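4.2 Loading the sorting bin

This section covers placing the blocks in the Relberg open bin before a sorting run. Read section 4.1 (Leveling the bin) first.

Items required: one Relberg bin, gray metal; three green blocks; three red blocks; a dry lint-free cloth.

1. Wipe the bin floor and the inside faces of all four walls. Dust left on the floor causes blocks to creep when the bin is bumped.

2. Check each block for chips and burrs. Set aside any block with a damaged end face and replace it from the spares bag (part 146).

3. Lay the blocks flat on the bin floor. Do not drop them from above the rim.

4. Spread the two colors over the floor. Blocks may lie parallel to a wall, across the bin or at a slight diagonal. Blocks of the same color may lie side by side.

NOTE: A regular pattern is not required. Mixed angles are preferred for runs under test plan Munro 3.
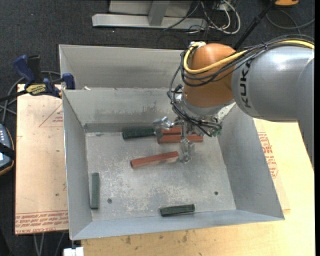

5. Confirm that no block rests on top of another or leans on the rim. A leaning block must be laid flat before the run is started.

6. Record the layout on the load sheet. Enter the color and approximate angle of each block, starting at the front left corner and working clockwise.

CAUTION: Keep hands out of the bin once the run has been started. To correct a block, stop the run and wait for the ready light.

CAUTION: Do not use solvent on the blocks. Solvent dulls the color and may leave a film on the bin floor.

4.3 Unloading

1. Stop the run.

2. Lift the blocks out one at a time, gripping the long sides. Do not slide them along the floor.

3. Return the blocks to the Trendo tray, green in the left channel and red in the right.

4. Inspect the bin floor for scratches. Light marks are acceptable. Deep scratches may be dressed with 800 grit paper, worked along the length of the bin only.

Revised Fri 15 November, Y. Mosquera. Replaces the March issue.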